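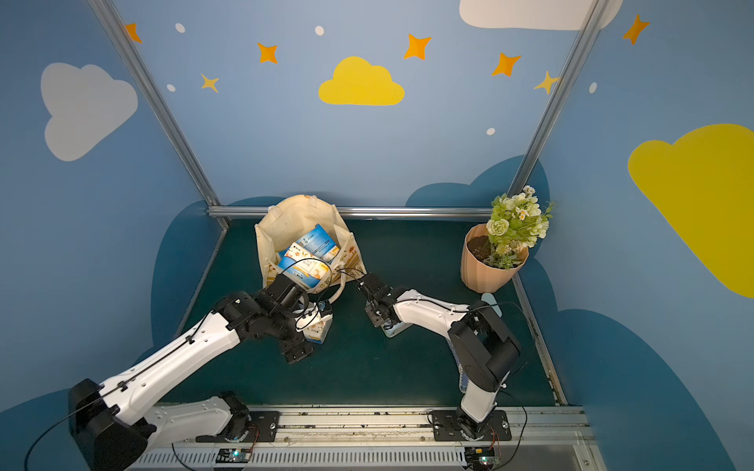 Drink cartons going into a canvas tote, top layer still to be settled.

How to pack drink cartons in a canvas tote

Filed under: Kitchen and shopping
Written by Yamuna Marar
Last revised 29/03/2026

Small cartons of milk or juice are dense, square-cornered and slippery against each other. A canvas tote has no frame and a soft base. Packed carelessly, the load slides to one side, the bag leans, and a corner gets pushed in. The method below keeps the weight low and the faces flat.

What you need

A canvas tote with two handles and a flat bottom seam. I use a plain Gounder bag, but any bag that stands open by itself will do.
Small cartons, up to 12 for a bag of ordinary size.
A piece of stiff card cut to the size of the base (optional).
A dry cloth.

Before you start

Turn the bag inside out and shake it. Grit in the bottom seam wears through both the canvas and the carton coating. Check the stitching where each handle meets the body. If a thread has lifted, repair it first.

Wipe the cartons. Condensation from the refrigerator softens the board at the bottom fold, and that fold carries the load of everything stacked on it.

Step 1. Stand the bag open

Put the bag on a firm, level surface with its back panel close to a wall. Fold both handles outward so they hang down outside the rim. A handle that drops inside will end up trapped under a carton, and you will have to unpack to free it.

Place the card in the base if you are using it. Push the corners of the canvas out with your fingers.

Step 2. Lay the bottom layer

Set the first cartons flat, long side parallel to the long side of the bag. Start in one back corner, then the opposite back corner, then work forward. Press each carton against its neighbor before you let go. The gap left in the middle should be narrower than a carton. If it is wide enough for a carton on its edge, put one there.

Step 3. Build up

Lay the second layer across the first, turned 90 degrees. The overlap ties the two layers together and stops a single column from tipping. Keep mixed sizes out of the lower layers. Moltach and Burko cartons, for instance, look interchangeable on the shelf but differ by 3 mm in height, and after a few layers the surface is no longer level.

Step 4. Finish the top

The last carton is the one that usually ends up at an angle, with a corner above the rim. For a short carry from the counter to the car this is acceptable. For anything longer, take it out, level the layer below, and lay it flat. If it still stands above the rim, the bag is full — put the extra carton in a second bag.

Step 5. Lift

Bring both handles together over the center and lift straight up a short distance. Hold for a moment. If the bag tilts, set it down and move one carton from the low side to the high side.

Weight limit

My limit for a single-seam canvas bag is 12 cartons at 900 g each, or 10.8 kg. Bags with a reinforced base, such as the Bukevitz, can take more, but the handles become uncomfortable well before the fabric gives way.

Unpacking

Take cartons from the top layer first, alternating sides. Do not pull one from the bottom with the others in place. Fold the bag only after the base has aired.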